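Flattening a cut carpet remnant

Thursday's job was the floor in the small back room. The boards are fine but cold, and every footstep goes straight down to the neighbors, so I wanted something textile over them that could come up again if I move. The cheapest answer was an offcut from the Nadau warehouse, marked down in August because it was the tail of a roll. Tail ends have the tightest curl. Mine stood up at both ends like a gutter when I first laid it out.

I had read three methods. The first is reverse rolling: roll the piece with the pile facing out, tie it, leave it overnight. The second is weight, with boards laid across the ends and something heavy on the boards. The third is steam on the backing, which I ruled out because I don't know what the adhesive in the backing does when it gets hot.

Reverse rolling for one night took out most of the curl at the outer end and very little at the core end. I rolled it again from the core end for a second night and went over the pile with the brush head of the vacuum, one pass each way. The brush raises short clumps of fiber that the plain nozzle slides over.

Color was a secondary matter. I picked a flecked light gray over a solid one. A solid pale gray shows every thread and crumb, and a dark one shows lint. With a speckle, small debris disappears at standing height, so it has to be vacuumed on a schedule and not by eye.
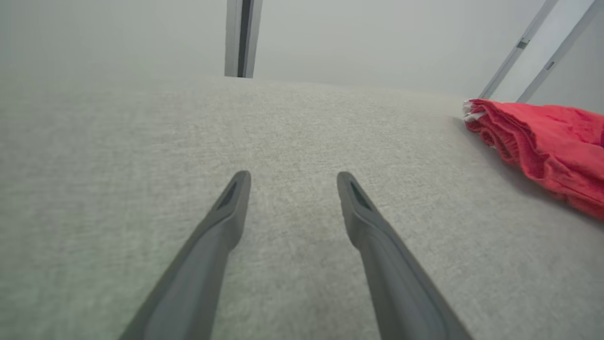

Rocío Montes wrote in after my note on the first night that weight does nothing unless the room is warm, and that she would leave the heating on and give it 5 days before cutting anything to the wall. She also thinks double-sided tape is a mistake on boards and would use a felt underlay with a grip face.

I agree on the underlay. Tape leaves residue, and cleaning residue out of the gaps between boards is slow work. On the heating I'm less sure. The backing did feel more pliable by the radiator, but I have one piece of carpet and no control to compare it with.

Cutting will be from the back, with a straightedge and a new blade, in 2 shallow passes. Leave a small gap at the wall. Carpet pushed hard against a baseboard will lift as soon as the door drags on it.

Still open: the door itself, which clears the boards comfortably but may not clear carpet plus underlay. I'll measure with the underlay in place before taking a plane to it. The Treleck underlay is on order and the remnant stays uncut until it arrives.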